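Folding towels for a narrow shelf – thirds or quarters?

brudport_linens
25 Nov 2021
We switched to orange hand towels in September and the linen shelf is too shallow for the way I fold. Quarters stick out past the edge. Thirds fit, but they slump when the stack gets high. What do you all do?
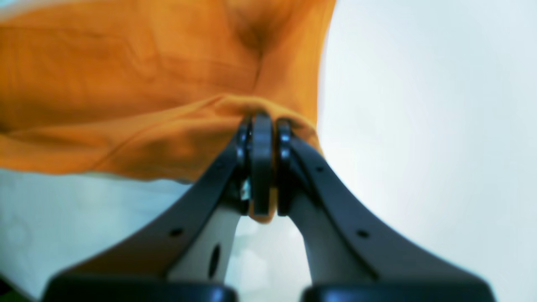

The fabric is soft, so it doesn't hold a crease well. I've tried pressing each one flat with my forearm and it helps for a day.

ko889
Thirds, then in half. Put the fold facing out. I did 90 a night at a gym and never had a stack go over.

Flenen
Disagree. Thirds take twice as long if the hems aren't straight, and after enough washes they never are. Quarters, and get a deeper shelf.

brudport_linens
The shelf is screwed to the wall, so it stays.

Tomoyo Kobori
Before you fold, pick it up by one edge and let it hang for a second, then lay it down on a big clear surface. Most of my bad folds started with a bunched corner underneath.

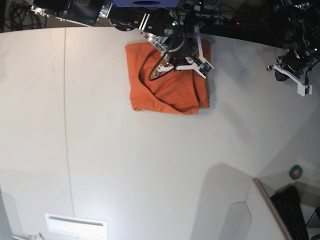
I also stop at a rough square on the first pass and fix the edges after. Trying to get them even as you go is slow. If one layer has crept over another, open it back up – pulling at the corner only moves the wrinkle.

Flenen
Fixing edges after is still doing it twice.

ko889
Not if you only fix the side that shows.

brudport_linens
Tried thirds then half tonight with more than 50 of them. They fit. The top few still lean a bit to the left.

Stostano Home Forum – Contact us – Back to top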